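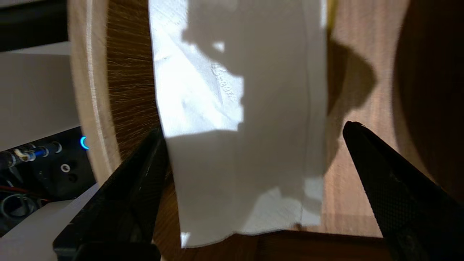 Session 6: Losing the whip, losing the job. Party discipline in small chambers

Notes by Fergal Scanlon. Put up before class so you can stop copying down slides. Seminar reading at the bottom, do it this time please.

Where we got to

Last time: how speakers get chosen. Secret ballot v open roll call. Key point was that the open vote makes promises checkable. If I swear to back you and then don't, everybody sees. Secret ballot, no one can prove a thing. Hold on to that, it comes back today.

Also from last time, a correction. I said the committee chairs in the Gorkasitz assembly are picked by the speaker alone. Wrong. Speaker proposes, floor confirms. In practice the floor has waved through every list since the chamber was set up, hence my slip, but the rule matters for the essay.

What a leader can hand out

Posts, mainly. Deputy speakerships, chairs, vice chairs, seats on the budget committee. Then the smaller stuff: speaking time, office space, travel, who gets their bill read in March before the calendar fills up and who waits till autumn.

Worth seperating two kinds:
- things the leader can give and take back at will
- things the leader can give but only the floor can take back

First kind is a leash. Second kind is a gift. Members know the difference very well and bargain for the second.

Size of the pot matters too. A chamber of 200 with 70 paid posts is a different animal from a chamber of 200 with a dozen. With 70 posts you can keep a lot of people sweet, but each post is worth less, and losing one hurts less. Ó Súilleabháin's argument, this (see reading). He thinks leaders hand out too many posts early and then find they have no stick left by mid-term. I half agree.

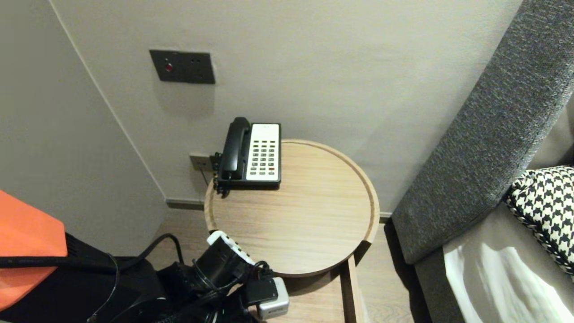

Room view

Case: the Gorkasitz removals

Background, quick. Assembly of 167. Governing bloc made of three parties, the largest being the Illex list (named after the valley, nothing more to it). Two of them struck a deal after the election: one speaker for the first half, another for the second. Written down but never published. Not part of the standing orders. So who enforces it? No court will touch it. Only the members can.

As the handover came near:
- rumours of a signature sheet going round, for bringing the vote forward
- speaker says he knows nothing of it
- speaker strips a deputy and one committee chair, both from the partner party
- reason given in public: poor attendance
- attendance record, when it came out, middling. Not the worst by a long way

What's going on? Readings differ.

(a) Punishment. They plotted, they paid.
(b) Warning. The two were picked because they were well known and not much loved, so the cost was low and the message loud.
(c) Stock-taking. Removal needed floor confirmation, remember. So the speaker got a free head count. He won it with 60 against, and those 60 then had their names in the record.

I lean to (c) with a bit of (b). Don't just repeat me in the exam though, argue it.

Note that (c) only works with the open vote. Link back to session 5.

Counter case: Idahosa

Idahosa council, much smaller, unpaid posts. Leader removed her own budget chair in the middle of a rates row. Backfired badly. Ex-chair had nothing left to lose, spoke against her at every sitting, and the rest drifted over one by one. Gone by the next budget.

Point: removal turns a grumbler into a rival. While they hold the post they have to keep quiet, or at least quiet-ish. Some leaders keep enemies in office for just this reason.

Why different outcomes? Pay is one answer. Another is the press, Idahosa had one local paper and it printed the ex-chair's letters in full. A third, the one I'd push you toward, is timing. In Gorkasitz there was a date everyone was waiting for. In Idahosa there wasn't, so no reason for waverers to sit tight.

Terms to know

Whip: both the person and the instruction. Losing the whip means being put out of the party group, seat kept.
Term-sharing: two people split one office by agreement.
Vacating the chair: the motion that declares a speaker's post empty. Threshold varies, check the rules of whichever chamber you write on.
Loyalty vote: a vote held mostly to see who turns up on your side.

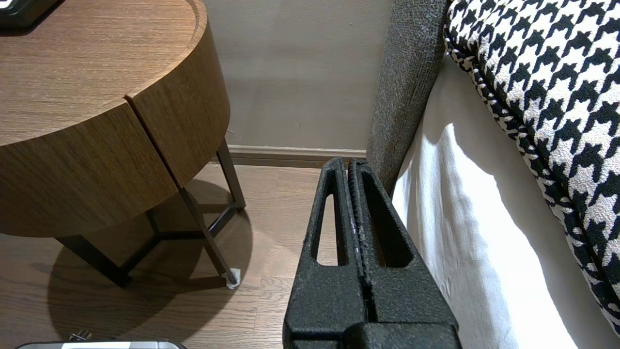
If a term-sharing deal isn't in the standing orders, is it worth anything at all?
It's worth what the members think it's worth. Breaking it openly costs the speaker his name for keeping bargains, and he needs that name for every later deal. The other side can also walk out of the bloc. Neither is a legal remedy.

Reading

Eoin Ó Súilleabháin, the chapter on posts and patronage, scanned copy in the folder. Skip the appendix.
The Pirnex briefing on removals in regional assemblies. Short. Tables are good, commentary less so.

For seminar

One page, own words. Pick a removal from any chamber and say which of (a), (b) or (c) fits best, and what evidence would change you mind. Newspaper sources fine, give dates. Groups as before, group two goes first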